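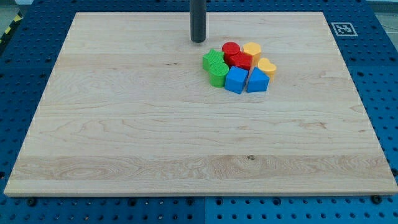
May 11, 2020

Did the budget tonight, the whole thing, at the kitchen table with the folder out. I had been putting it off since January, when I promised myself I would do it every month and then did it once.

The folder is a mess. I keep the Dasell statements in the front and the loan papers behind them, and then everything else goes in the back in whatever order it came in the mail. I found a receipt for the water heater in there that I thought was lost. Also two birthday cards and a warranty for a toaster I no longer own. I threw out the warranty.

Where things stand: Taltura cut everybody to four days starting last week. They say it is temporary. The letter was one page and used the word "currently" a lot. The pay goes down but the health insurance stays the same, so the amount they take out for it is a bigger piece of a smaller check. I worked it out on the back of an envelope and then did it again on the computer to be sure, and got the same answer both times.

So I went down the list. Rent, no change. Electric, a little higher from being home all day. Gas for the car, almost nothing, I can't remember when I last filled it. Groceries are way up. Some of that is prices and some of that is me buying things I don't need because I only want to go to the store once a week and I get nervous in there and put things in the cart. I have four jars of olives. I don't love olives.

The student loan is the one that bothers me. Payments are on hold for now and no interest is building, so in theory I could leave it alone and not think about it. I have been thinking about it anyway. I still owe on 10 classes that I took toward a certificate I never finished, and every time I see the statement I remember the parking lot at that place and how I used to sit in the car eating crackers before class. I decided to keep putting the loan money aside as if the payment was still due. It goes into the savings account at Dasell on the same date it would have gone out. If the hours get cut again I can stop, and the money will be there. If they don't, I can send it all in at once when the hold ends.

Then the credit card. I called the number on the back this morning and was on hold for 18 minutes, with the same piano tune the whole time. The woman who picked up was nice about it. I asked if they could lower the rate and she said no, but she could let me skip a payment. I asked if interest would still be added if I skipped and she said yes. So I said no thank you. She asked me if there was anything else and I couldn't think of anything, and then after I hung up I thought of the late fee from January. I should have asked about the late fee. I wrote it on the pad by the phone so I'll ask next time.

I did cancel the Voltov subscription. I signed up for the free trial, forgot, and have been paying for it ever since. They make you click through a lot of pages to get out, and one of them offers you a lower price for up to six months, and I nearly took it. I had to stop and ask myself when I last opened it. I closed it all the way and saved the confirmation email in the money folder on the computer, which is also a mess.

My goal is $100 a month into the emergency account, separate from the loan money. It used to be more than that and it's a little embarrassing to write down, but I know I can do it at four days. I set it to go over automatically the day after payday. When I did it by hand I always found a reason to wait.

I also looked up the retirement account, which I told myself I would not do. It is down. I knew it was down. I looked at it for a while and then logged out without changing anything. The book from the library said to leave it alone, and I can't return the book anyway with the library closed, so I might as well listen to it. I read the chapter on life insurance over lunch and didn't follow most of it. I'll try that one again when I'm less tired.

Walked down to Leung around four to get stamps. They had the door propped open and tape on the floor. I paid cash for the first time in weeks and got a handful of change back, and put it in the jar on top of the refrigerator. The jar is close to full. I don't know where to take it. The bank lobby is closed except by appointment and I am not going to make an appointment for a jar of change.

It was cold for May. Had soup and the end of the bread. The upstairs people were moving furniture again until after nine.

I wrote the new numbers on a sheet of paper and taped it inside the cabinet door where the coffee is, so I'll see it every morning. The old one was still up from before and I took it down. Reading it over, I had set aside money for a trip, and there was a line for lunches out that was bigger than what I now spend on electric. I kept the sheet and put it in the folder.

Things left to do: call about the late fee, mail the renter's insurance form, find out if Taltura is still matching anything this year. The form is already in the envelope. It just needs a stamp, and I have those now.

Going to bed.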